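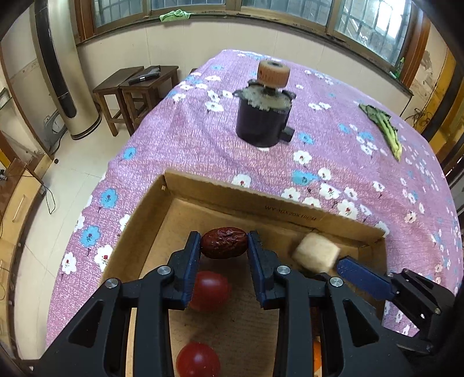 If the new box is better value, asked a member in Trarngate, why does mine run out before the end of the month? It came to our inbox in November, a few weeks after Kullik changed the way it sells its Jomley dried fruit, and we have yet to see the company answer it.

**FOR IMMEDIATE RELEASE**

# Trarngate Shoppers' Group questions "better value" claim on Jomley dried fruit

Trarngate Shoppers' Group is today calling on Kullik to withdraw the words "better value for every family" from its Jomley range of dates, figs, prunes and apricots until it can show customers what they mean.

Kullik relaunched the range in the autumn. According to the company's own announcement, the new boxes are "right-sized for modern kitchens" and the recipe for success is "less waste, more goodness". We have read that announcement several times. It does not mention that the family box of dates used to hold 734 grams of fruit and now holds 615 grams. The shelf price in Trarngate is the same as it was before the relaunch.

Both weights are printed on the packs, in small type on the underside. We do not accuse Kullik of hiding them. We do say that a shopper would have to keep an old box at home and turn both of them over to find out what had happened, and most people put their old boxes out with the recycling.

## What Kullik says

We wrote to Kullik in the autumn and have had two replies. The first thanked us for our interest in healthy snacking and enclosed a recipe for a loaf. The second was longer. It said that value "should be seen in the round", that customers had told the company they were throwing fruit away, and that a smaller box would help them to throw away less.

We would be glad to see the research behind this. Dried dates keep for months in a cupboard. They are among the last things we would expect to find in anybody's food bin, and our own members, who are not shy about admitting to limp lettuce and forgotten yoghurts, do not recall binning them. It may be that Kullik's customers elsewhere behave differently. If so, the company has only to publish the figures, and we will read them with an open mind.

The letter also pointed to improved quality. The fruit is now described on the front of the pack as "hand-chosen", a phrase that did not appear on the old one. We asked what it means, who does the choosing and what becomes of the fruit that is not chosen. The reply told us that hand-chosen "reflects our passion for the fruit". We are none the wiser. Members who have eaten from both boxes say the dates taste as they always did, good and sticky, and nobody has complained about them. The complaint is about the claim.

## The supplier

Kullik buys its dates through the importer Panasiuk, which also sells loose fruit by weight to market stalls and small grocers in our area. We asked Panasiuk whether the price it charges had gone up, as that would at least be an explanation that people could understand. It told us, quite properly, that it does not discuss its customers' terms.

That leaves shoppers to guess. Costs do rise. Harvests can be poor, shipping can be dear, and a shop is entitled to put its prices up or its weights down when they are. Our members have lived through plenty of both and would respect a plain notice on the shelf saying that the box is now smaller and the price has been held. What they object to is being told that they have been done a favour.

## What we are asking for

The group has put two requests to Kullik:

- Take "better value for every family" off the Jomley packs, shelf cards and website, or print beside it the comparison it is based on.
- Put a notice at the shelf whenever a pack gets lighter and the price does not, giving the old weight and the new one in type as large as the price.

We have been told that the second of these would "risk confusing customers". We doubt it. People in Trarngate manage bus timetables, school forms and gas bills, and we think they could cope with a pair of weights on a card.

The group is also sceptical of Kullik's plan, trailed in the same announcement, to bring in a points scheme for regular buyers of the range. Details are thin. As far as we can tell, a shopper would collect points on each box and could put them towards another box, which would presumably be the smaller one. We will look at the scheme when there is something to look at, and we advise members not to change what they buy on the strength of it.

## Advice to shoppers

Look at the price per kilogram on the shelf label and ignore the front of the pack. Where the label is missing or too small to read, ask for it at the till. Compare the box with loose fruit from the market if you can get there, bearing in mind that loose fruit is not always cheaper and the stalls do not always have it. If you happen to have an older Jomley box in the cupboard, please keep it, even when it is empty, and let us know what it says on the bottom. We are interested in the figs and prunes as well as the dates. So far we only have old and new weights for the dates, and we are making no claim about the rest of the range until we have seen the packs for ourselves.

We have sent a copy of this release to Kullik and will publish any reply in full on the group's noticeboard and in the next newsletter. A recipe does not count as a reply, although the loaf was perfectly all right.

**ENDS**

**Notes to editors**

Trarngate Shoppers' Group is an independent body run by its members. It takes no money from shops, importers or food brands and has no connection with Kullik or Panasiuk.

The weights quoted are the net weights printed on the old and new Jomley family boxes of dates. The group has not weighed the contents itself.

Copies of our letters to Kullik, and both replies, are available on request from the group's press desk. Please telephone before noon.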